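**June 2022**

Castgate library has closed its upstairs reading room for recolouring work, with reopening set for July. The room's 98 acoustic wall panels are being replaced under a contract held by Clarach. The existing beige panels date from the previous fit-out and no longer meet the absorption rating specified for the space.

The new colour is a blue-grey tending to teal, chosen from a range of almost 100. It reads lighter or darker across a single surface depending on how the light falls, and final approval was given only after samples had been viewed under both daylight and the ceiling fittings.

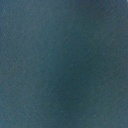

Mereana Dunstan had argued for a paler shade, saying the north wall gets little sun after midday and a dark colour would make the desks there harder to use. Her submission led to the lamp output on that side being raised.

Materials are budgeted at $1,992, excluding labour and adhesive. Panels go up from the stairwell end first. Desk bookings are transferred to the ground floor until the work is signed off, and the Yeoh collection can be requested at the front counter.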